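Grullico handling stations: where we are and what changes for the packing teams

The first Grullico handling stations at our Fraser building went into regular use in August, and several people at Bokmont have asked what that means for their own jobs before the same equipment goes in there. This item covers what has been decided, what hasn't, and who is affected.

Brostudach packs home goods for small retailers. A lot of what goes through our hands is soft or awkward: rolled cloths, pouches, artificial flowers, frames, seasonal table items. For years the view was that boxes could be automated and everything else would be done by people. That is now partly out of date. The stations at Fraser can take a folded or rolled item from a tray, turn it and set it in a carton, provided the item is on the list of things they have been trained to handle. The list has 118 items on it. Our catalog for the same department has 163, so the rest still go through the manual benches.

The training is the part most of our people will see first. Items are picked up and put down by hand, using a hand-held gripper with a camera on it, and the recordings are used to teach the stations how to approach each item and how hard to close. Packers do this work. They know that a felt pouch is best taken near the middle and that a flower stem should never be lifted by the head. A shift on the gripper is paid at the packer's normal rate plus the skills supplement, and it counts toward the supplement in the same way as forklift or label printer training.
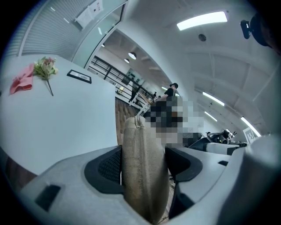 Sixteen packers at Fraser have completed the gripper training so far. Most of them now split the week between recording sessions and the benches. The feedback has been mixed. Several said the work is easier on the shoulders than a full day of packing. Others find it slow and repetitive, and more than one person said that having to move at an even speed is tiring in its own way. Sessions were first planned at two hours. They were shortened to 50 minutes after the second week, with a change of task in between, and they will stay at that length.

The gripper itself takes some getting used to. The finger pads hold fabric well, but it is easy to squeeze harder than needed, and the recording is then less useful. New people are asked to start with soft rolled items and leave frames and stems until later.

On staffing, no packing position at Fraser has been removed as a result of the stations. Two positions that came open over the summer were refilled as station operator jobs, and both went to people already working on the benches. Operators load trays, clear stoppages and check finished cartons. Management has agreed that this arrangement holds for 12 months from the first day of regular use. What happens after that has not been settled, and we would sooner say so here than have people hear it in the break room.

Evening shift has raised a fair point about stoppages. When a station stops after the day technician has gone home, the operator has to move the tray to a manual bench and the bench falls behind. The carton targets for evening benches have been lowered until a second technician is in place. If your team is still being measured against the old number, tell your shift lead.

Recordings are used for training the stations only. They are not used to rate anyone's speed or to set targets, and faces are blurred before the material is stored. This is written into the site agreement, and a copy can be read at the front desk at either building.

Bokmont will get its first two stations once the floor in the north bay has been leveled. Gripper training there will be open to all packers who have finished their trial period, with places split evenly between day and evening shifts. The sign-up sheet goes up on Wednesday at the shift lead's desk. Anyone who would like to try the gripper before signing up can do so at Fraser during the afternoon break.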